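Visit to the Mitport open afternoon, April

Noreen Jadoon and I went over to Mitport to see what hand-held grippers would cost us to run, as we have to put a figure in for next year. Gerardo Saludo met us at the door and took us round in a group of 12.

The buying price was on a sheet and took no time. We spent longer on spares. Finger pads are ordered from Rekau at 621 a box, and Gerardo told us to budget for them as a running cost, like printer toner. Delivery is 9 weeks at present. He would not order fewer than four boxes at once.

Noreen asked about bushings and arm links. Those come from Grostov and are priced separately, so they need their own line. Training is extra too. Candela Villalobos gave us the day rate but asked us to wait for the written quote.

The tasks on show used cheap goods, mostly table and kitchen things. We should allow a small sum for these and a cupboard to keep them in.

Parking is at the back, past the Lumanlan unit. Tea was provided. I have asked for the price sheet by email and will pass it to Marlene Rocha when it comes.

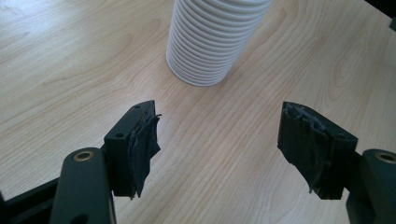
Gripper and stacked white cups, with wear on the finger pads.

Recent items
Visit notes: Lumanlan stores
Equipment requests for next year
Shared workshop booking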